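Asociación de Vecinos y Talleres Zindevis
Acta de la reunión ordinaria de septiembre

Inicio: 18:05. Asisten 9 socios. Se excusan dos. Preside la vocalía de locales y levanta acta la secretaría.

1. Acta anterior
Se aprueba con una corrección: donde decía «armario de la entrada» debe decir «armario del pasillo».

2. Estado del almacén
Se informa de que el vaciado del almacén del local de la calle Tetteh va por la mitad. Las estanterías de la pared izquierda están libres y limpias. Quedan por revisar las cajas del fondo, donde hay material de las fiestas, dos proyectores viejos y mucho cable sin etiquetar. Un socio pregunta si se puede tirar lo que lleve más de un año sin usarse. Se acuerda que no se tira nada sin pasar antes por la mesa de revisión.

3. Gastos
Se presentan las facturas de cajas con tapa, bridas de velcro y etiquetas, compradas en Flilerow. El total asciende a 424 euros. Se aprueba el pago. Se pide que la próxima compra de cajas sea toda de la misma medida, porque las de ahora no apilan bien con las antiguas.

4. Préstamo de material
La peña Stullach solicita la megafonía y hasta 25 sillas para su comida. Se concede. La recogida se hará por la puerta de atrás y la devolución, al día siguiente antes de las 12:00. Queda pendiente localizar el segundo pie de micrófono, que no aparece en el inventario.

5. Cables y alargadores
Se debate cómo guardarlos. Hasta ahora cada uno los dejaba a su manera y se pierde mucho tiempo desenredando. Una parte de los asistentes prefiere colgarlos de ganchos y otra, meterlos en cajas. Se acuerda lo siguiente:
- Los cables se guardan enrollados en vueltas amplias, sin doblarlos en el codo.
- Cada rollo lleva una brida de velcro y una etiqueta con la longitud.
- Los alargadores van en ganchos y el cable de audio y vídeo, en cajas.
- Lo que tenga la funda pelada se aparta para el punto limpio.
Foto: un cable negro enrollado.

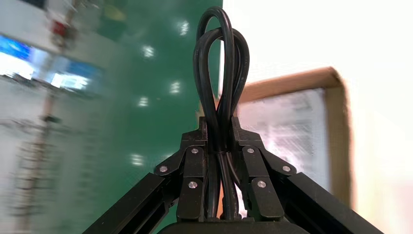 6. Llaves
Hay 5 copias de la llave del almacén y se desconoce dónde está una de ellas. Se pide a quien la tenga que lo comunique. Si no aparece antes de la próxima reunión, se cambiará el bombín.

7. Ruegos y preguntas
Se ruega no dejar bicicletas delante del cuadro eléctrico. Se pregunta por la humedad del techo; se avisará de nuevo al administrador de la finca.

Se levanta la sesión a las 19:40.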